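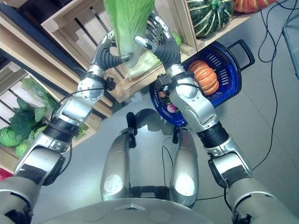 Speaker notes: Buying the ugly house on the good street
Stiltdale home buyers' evening, Dec 22, 2025

Slide 1
Say hello, keep it short. Ask who has already been told to "buy the worst house on the best street." Most hands go up. Ask who has seen the math behind it. Wait.

Slide 2: Where the advice comes from
Usually from people who sold at a good time. I like the idea. I did it myself on Memon Lane. I still don't think it's a rule, and tonight I want to poke at it.

Slide 3: Our house
1,301 square feet, brown tile, a roof the listing called "mature." We budgeted for three months of work. We moved in the following August, with no kitchen sink. Pause here, people usually groan.

Slide 4: What the street gave us
Sidewalks. A short walk to the school. Neighbors who stay put. All real, and I'd pay for them again. But we were also told the street would "pull the value up," and I have yet to see a street pay a plumber.

Slide 5: Galdale vs. Stovell
Two neighborhoods, same commute. Galdale has the name. Stovell has newer pipes. Agents will steer you to Galdale. Ask them why, then ask what they'd say if the listing were in Stovell.

Slide 6: Before you make an offer
Run every tap at once.
Visit on a weeknight, late.
Get 4 quotes for the biggest job and don't budget on the lowest.
Read the sewer report yourself. Ours cost an extra $100 and the seller's agent said to skip it. We paid. It found roots.

Slide 7: Does it pay off?
Maybe. Ask me when I sell. The success stories tend to leave out rent paid during the work, and weekends. If a seller's "after" photos come with no receipts, be suspicious.

Questions
Someone will ask about flipping. I don't flip, so say so and move on. If asked about rates, no predictions. Handout with the tap test and quote sheet is by the door.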